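I bought a license for Plindach with my own money, which I mention because it's the kind of purchase you spend a while defending at home.

Plindach is a grasp planner with a control layer attached. You give it depth images from a wrist camera, it gives you a ranked list of grasps, and if you let it, it also drives the arm through the last stretch and decides how hard to squeeze. It talks to most small arms through a plugin. I've been running version 2 for long enough to have opinions, and I finally sat down on 15 Jan 2019 to write them up.

## Getting it installed

The installer works. I'd like to linger on that sentence, having lived through Fundik, where setup ended with me editing a build file at one in the morning on the advice of a forum post in a language I don't read. Plindach was up before my tea went cold.

Calibration is another story. The hand-eye wizard wants 20 poses of a checkerboard and is picky about all of them. Tilt the board too little and it sulks. Tilt it too much and it sulks in a different color. When it's happy it prints a single number labeled "quality" with no unit. Mine was 0.83. Khoa Tiêu, who shares my workbench and most of my complaints, got 0.79 and a visibly better calibration, so make of that what you will.

## Planning

The planner is the good part. Boxes, mugs, tape rolls and the usual bench litter all come back with sensible grasps in well under a second on my unremarkable desktop. It also explains itself. Click on a rejected grasp and you get the reason in plain words: "left finger would hit table," "too wide," "arm can't get there." After years of planners that return an empty list and a shrug, I found this almost touching.

Tall things with no corners are where I started paying attention. Anything smooth and round fills the wrist camera's view at close range, and once it does, there's very little for the software to hang on to.
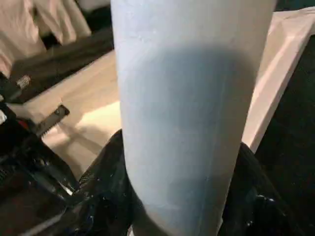 Plindach's answer is a mode called "shape hold." It fits a cylinder or cone while the camera is still far enough back to see the whole thing, then keeps that model through the final approach and only nudges it when the edges move. With the mode off, the pose estimate wanders like a shopping cart. With it on, the estimate sits still. I ran 40 pickups each way on cups and bottles, and shape hold dropped three of them. Without it I stopped writing down the drops and started putting a towel on the floor.

It has one blind spot, and the blind spot is shadows. The edge tracker works from the color image, and a gripper throws its own shadow across whatever it's about to grab. Every so often the tracker falls in love with the border of the shadow and follows it faithfully into the wrong place. There's a setting called "ignore soft edges" which fixes this and ships turned off. The manual gives it one line, in an appendix. Saimi Manninen found it for me by reading the config file top to bottom, a thing she apparently does for fun.

## Force, such as it is

The grip controller reads motor current and calls it force. On stiff objects that's fine. On anything with some give to it, the default gain closes too fast and then apologizes by opening again, and you get a little chewing motion that makes visitors laugh. I cut the gain in half and slowed the closing speed, and the chewing stopped. You'll want to save those values somewhere other than Plindach, as updates cheerfully overwrite them.

## The viewer

Pretty, slow, and convinced I want to see every point in the cloud. Leave it open while the arm is moving and the control loop picks up a delay of up to 10 milliseconds. You can run it on a second machine over the network, and you should. The log player is much better. I can scrub back through a bad grasp, change a planner setting, and see what it would have picked instead. I use that more than everything else put together.

## Compared with what

Fundik is free and handles clutter better, if you can get it running. Cullari costs more and has support people who answer the phone, and Cúc Quách, whose judgment I trust, won't use anything else. Plindach sits between them: better manners than the one, cheaper than the other.

I'd renew. I'd also like them to turn on "ignore soft edges," put a unit on the calibration number, and stop resetting my gains. I sent that list in June and got back a very friendly email asking me to rate my experience.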